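### 3.2 Linen and the treatment table

Manufacturers of adjustable treatment tables tend to report load ratings and lift times, and to pass over in silence the matter of what goes on top. The clinics in our survey did not have that luxury. Every upholstered surface was covered between patients, and the covering consumed more staff attention than the hydraulics ever did. Pap's earlier audit at the Berden clinic reached the same finding, though he was too polite to put it in the abstract.

We compared 2 covering practices over 90 days: disposable paper roll, and cotton towelling laundered off site by Inel. Paper was the cheaper option on the invoice. It also tore whenever a patient shifted toward the foot section, at which point the physiotherapist laid down a second length, and occasionally a third. None of this appears in the purchasing model supplied to us, which assumes a patient who lies perfectly still and has no heels.

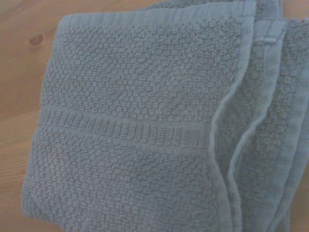

**Figure 2.** Folded bath towel with a nubbly textured weave, on a wooden surface.

Towelling stayed put, but it brought its own bookkeeping. Inel bills by the piece, in lots of 1,000, and the Edwards site was charged for a full lot in June despite having shelf space for considerably less. The surplus was stored on the bariatric table, which was then recorded as being in use. We have corrected the utilization figures accordingly.

Turnover time was taken from the moment one patient left the table to the moment the next was invited onto it. Under both practices the median fell within 30 seconds of the target set by the Trovitz protocol, a document whose authors appear to have timed the procedure without a patient in the building. Differences between sites were larger than differences between coverings, and Monday mornings were worse than either. Colour of linen was not controlled for, although several respondents held firm views on it and wrote them in the margins of the questionnaire.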